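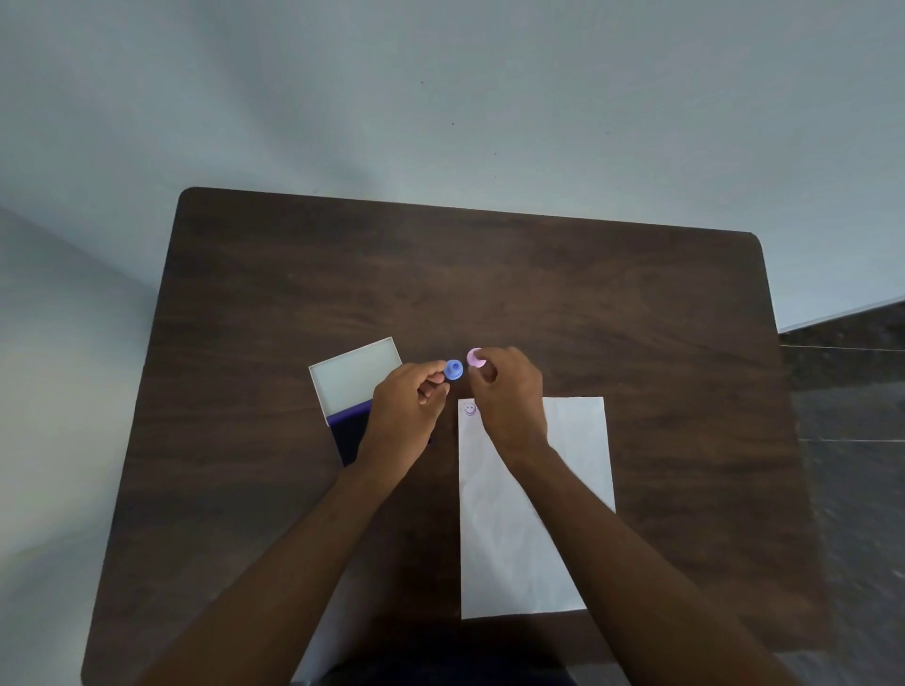
Tampon encreur ouvert sur une table en bois foncé, encre bleu-violet.

Encre à tampon : travailler proprement sur une table en bois

Fiche mise à jour en mai 2021

Les encres à tampon courantes sont à base d'eau et de glycérine. Elles sèchent lentement sur une surface fermée (vernis, plastique) et pénètrent vite dans une surface ouverte (bois huilé, bois ciré, joint de carrelage). Le mode de nettoyage dépend donc d'abord de la finition du plateau.

Identifier la finition
Déposer 2 gouttes d'eau dans un endroit peu visible, par exemple sous le rebord. Si l'eau perle encore après dix minutes, la surface est vernie. Si le bois fonce, elle est huilée, cirée ou usée. Sur un bois sombre, regarder en lumière rasante : la différence de teinte est faible.

Poste de travail
Poser le boîtier à plat, couvercle complètement ouvert, à une main du bord de la table. Un couvercle à moitié relevé retombe et projette de l'encre sur les doigts. Prévoir une sous-main en papier buvard de 200 g/m² sous le document à tamponner. Le papier journal ne convient pas, son encre se reporte sur le bois ciré.
Tenir le boîtier par les côtés, jamais par le rebord du coussin.

Encrage
Tapoter le tampon sur le coussin, sans appuyer ni frotter. Une empreinte baveuse vient le plus souvent d'un excès d'encre : faire deux ou trois empreintes sur un brouillon avant de reprendre. Une empreinte pâle au centre indique un coussin creusé. Le retourner si le modèle le permet, sinon le remplacer.

Réencrage
Utiliser l'encre prévue par le fabricant du coussin. Ne pas mélanger une encre à l'eau et une encre à l'huile, le feutre se colmate. Répartir les gouttes en lignes, laisser absorber quinze minutes couvercle fermé, contrôler sur un brouillon. Une encre violette ajoutée sur un reste de bleu donne une teinte intermédiaire pendant plusieurs semaines.

Taches sur bois verni
1. Absorber avec un papier essuie-tout, sans étaler.
2. Passer un chiffon humide avec une goutte de liquide vaisselle.
3. S'il reste une auréole, alcool ménager sur coton-tige, après essai sous le plateau. L'alcool ternit les vernis à la gomme-laque.
4. Rincer, sécher dans le sens du fil.

Taches sur bois huilé ou ciré
Absorber immédiatement. Savon noir dilué, puis ponçage local au grain 240 si la tache persiste, et nouvelle couche d'huile ou de cire. Ne pas employer d'eau de Javel, elle décolore le bois autour de la tache.

Doigts
Savon et sucre en poudre, frotter trente secondes, rincer à l'eau tiède.

Rangement
Couvercle fermé, boîtier à l'horizontale, loin d'un radiateur. Rangé sur la tranche, le coussin se charge d'un seul côté.

Fiche rédigée par Hryhorii Semeniuk, relue par Ha-rang Ji. Prochaine révision : septembre.
Voir aussi la fiche 42, Colles et adhésifs sur plateau verni, et la fiche 53, Entretien des bois huilés.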